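Posting my notes on the Skekia handheld gripper kit. We've had the two-hand set since June and used it enough now to have opinions. Thread.

What you get for the money: 2 grippers, mounts, cables, the recording software and a year of support. You bring your own table, your own objects and your own people. Sfakianakis is the reseller we bought from and they handled the order without any trouble.

The task we settled on for the review is shoes onto a small rack. Pick up the left one, set it on top, pick up the right one, set it next to the left. Sounds easy. Shoes are long and hollow and the weight is never where your hand wants it to be.

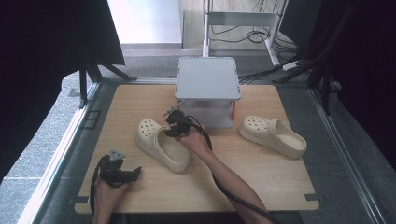 Setup time is the first thing I'd want to know as a buyer. Our first morning took 4 hours, most of it on cable routing and one driver that wouldn't install. After that a normal start is short. The cables are still my main complaint. Each gripper has its own, and the one on the right hand loops back along the forearm, so you learn to keep your elbow a little high when you reach for the toe of a clog. Skekia says a wireless version is planned. I'd wait and see.

Weight is fine for the first hour. After that I feel it in the wrist, mostly on the right. Take breaks. The manual suggests it too, on a page I skipped.

Numbers, for those who asked. We recorded 1,031 attempts and kept 1,018. The ones we threw out were mostly dropped shoes, plus a few where the software stopped recording in the middle and didn't say so. That second kind bothers me more. A beep would fix it. 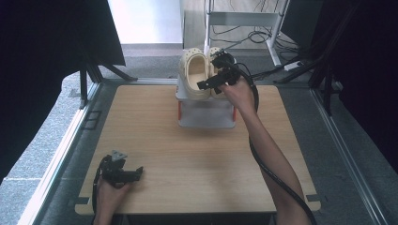
Placement was harder to learn than pickup. Going in, I expected the opposite. With the first shoe you have the whole top to work with. With the second you have to come in beside the first one without nudging it, and the body of the gripper is wide enough that you lose sight of where you're setting things down. My fix was to come in slower and from the outside. New people need a practice session before you keep anything they record.

We also tried the Flomov set on the same task for a week. Lighter in the hand, nicer trigger. But the jaws don't open as wide and we had to pinch everything by the edge. For small parts I'd pick Flomov. For shoes, bowls, anything chunky, Skekia.
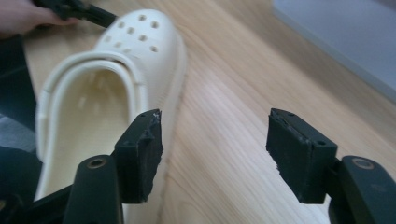 Pads are a running cost, so put them in the budget. Replacements come in packs and swapping one is a screwdriver job. I'd order a spare pack with the kit – shipping a single pack later costs nearly as much as the pads do.

Support: I wrote in on a Wednesday about the driver and had a working answer the next morning. Good. The written docs are thinner than they should be, and the section on calibration still describes an older version of the software.

Would I buy it again? Yes, with the cables and the silent recording failures as known problems. If you need to be up and running in one day, ask Sfakianakis for the driver files before the box ships.

Next up is folding towels with the same kit. I'll post how that goes.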